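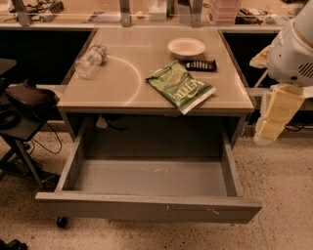
Metal desk drawer drags for the last bit before it shuts

I picked up a secondhand metal desk in July for the spare room. It came from an office clearance and the name on the invoice was Stillano, but I can't find any parts listed under that. The drawer is one wide shallow one that takes up most of the front, grey like the rest of it, with a clear sheet over the top of the desk. It opens fine. Going back in, it runs smoothly and then drags for the last 5 cm and makes a scraping noise. I've emptied it and it still does it. Do I need new runners, or is there something I can do first?

Posted by Vurna

Vasilis Mujić

Clean it before you buy anything. Most drawers of this sort lift out once they're fully extended: raise the front and pull, or look for a small plastic lever on each side. Wipe the old grease out of the channels with a rag and a bit of mineral turps, let them dry, then run a dry silicone spray along both sides. Don't use cooking oil or anything sticky, it collects dust and you'll be back where you started.

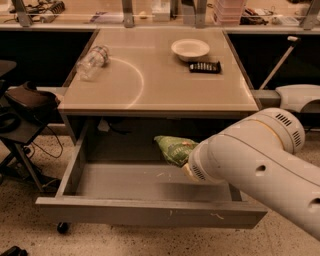 While the drawer is out, lay a straight edge along each runner. A bend near the back will give you exactly the drag you describe, and you can usually press it straight with pliers and a scrap of timber. Check the screws at the back as well. I had 2 loose ones on mine and tightening them fixed most of the noise. Allow 30 minutes for the lot.

If you do end up replacing the runners, measure the closed length of the old ones first. Mine were 46 cm.

Goverent

candle wax. rub it on the runners. works on my shed drawers

Lawal

Is the floor level? Mine scraped on one side until I wound the front left foot down a turn. Worth a look before you pull it apart.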